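Jailson Camargo had a spreadsheet open before I'd even sat down. He does the equipment buying at Clurkex, and he'd just been asked to price a second kitchen arm.

"Everybody asks me what the arm costs," he told me. "Ask me about fingers! Ask me about cables!" Spares ate 26 percent of his budget last year (he winced a bit saying it), and the Nemow quote he got in April had no line for them at all.

So what would he do differently? "Order the spare gripper on day one. And leave 12 weeks for delivery, please."

He's holding off on signing until the counter trials are done. 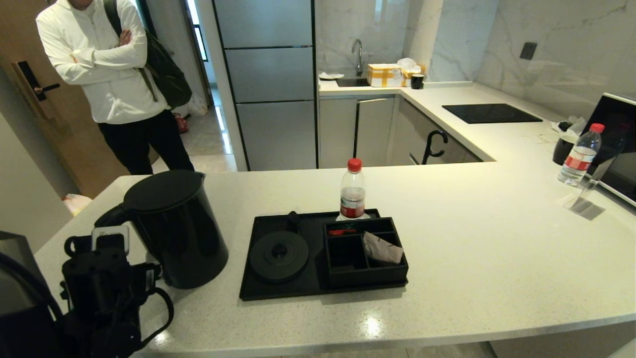
Tray, water bottle, countertop, gripper:

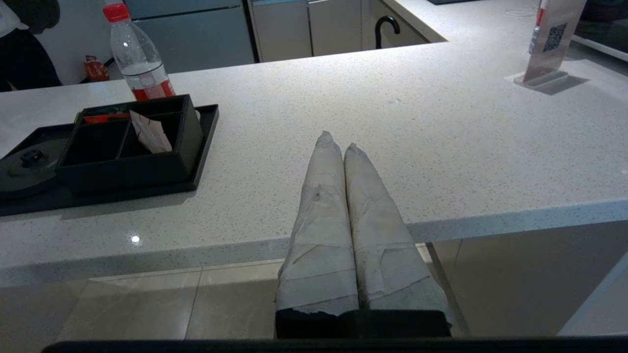 GRIRKO, Wednesday, June 13, 2018

Contact us | © 2018 Ververidis | Back to top

We use cookies. By reading on, you accept them.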